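Cuaderno de taller - Sala de limpieza de menaje, edificio Berden
6 de diciembre de 2022. Anotado por Isabelle Morin
Última actualización: 6 de diciembre de 2022

Se continúa la revisión del procedimiento de lavado de termos iniciada con el lote Rasterier. Quedan registradas las piezas 219 y 220, ambas con olor residual a café en la junta de la tapa. La 219 se deja en remojo con bicarbonato; la 220 pasa a lavado ordinario. El detergente de Geerts se mantiene en la dosis anterior hasta nueva indicación.

Pendiente: solicitar a Prolteck juntas de recambio. Las recibidas en el último envío no ajustan en el modelo de boca ancha - se devuelven sin usar. Revisar de nuevo en enero.

El desmontaje de la tapa sigue siendo el punto menos uniforme del procedimiento, y conviene fijar una sola manera de hacerlo. Se propone sujetar el cuerpo de acero con una mano y girar la tapa negra con la otra, siempre sobre el fregadero. Las piezas pequeñas se apoyan de pie en el escurridor acanalado, y el cepillo de mango azul queda a su lado, al alcance de quien lava. Falta acordar si los recipientes pueden dejarse tumbados en el escurridor; por mi parte, prefiero que escurran boca abajo. 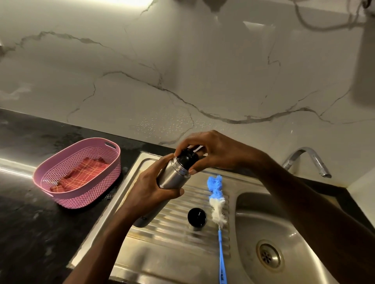
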